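Drikow Tabletop Oil, Satin, Item 2636

Home > Wood Care > Oils and Waxes > Drikow Tabletop Oil

In stock. Ships from our Sutherland warehouse.

Drikow Tabletop Oil is a clear finish for indoor tables, desks and counters. It soaks into bare wood and dries to a low satin sheen. Use it on new wood or on old tops that have been sanded back. It can be used on oak, ash, maple, beech and birch. It has no added color, but all oils warm up pale wood a little, so test the underside first.

Sizes

Small can, for one desk or side table
Large can, for a dining table with leaves
Refill pouch (fits the large can only)

Before you start

The top should be bare, dry and free of dust. Old varnish or polyurethane has to come off completely. Sand with the grain and finish with a fine grit. Vacuum the surface, then wipe it with a lint-free cloth. Keep the room warm enough to work in short sleeves, and open a window.

How to apply

Stir the can well. Do not shake it. Pour a small amount on the wood and spread it along the grain with a white pad. Leave it for 15 minutes, then wipe off everything that has not soaked in. Buff with a clean cloth until the surface no longer feels tacky. Let it dry overnight and put on a second coat the same way. End grain may need a third.

Light use is fine the next day. The finish reaches full hardness in 21 days. Until then, keep water, hot dishes and rubber feet off the table.
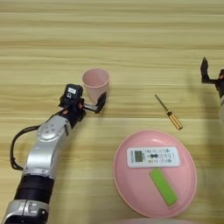 Care and upkeep

Wipe with a damp cloth and dry right away. Mild dish soap is fine. Do not use bleach, ammonia or scouring powder. When the top starts to look dull, rub in a thin coat of the same oil. Small scratches can be sanded by hand and spot oiled.

Safety

Oily rags can heat up and catch fire on their own. Lay them flat outdoors to dry, or soak them in water and seal them in a metal can. Keep out of reach of children.

Customer reviews

Catríona Sheehan
Did a kitchen table and two benches with one large can and had some left over. Smell was gone by the weekend. Lid was dented when it got here but it sealed fine.

Oisín Ó Dálaigh
Good finish, slow to dry in my basement. I'd buy the Brolel pads with it, the ones I had shed fibers.

Goes with

Brolel White Applicator Pads, pack of 10
Zumarel Lint-Free Cloths

Returns are accepted on unopened cans only. Page updated October 25, 2023.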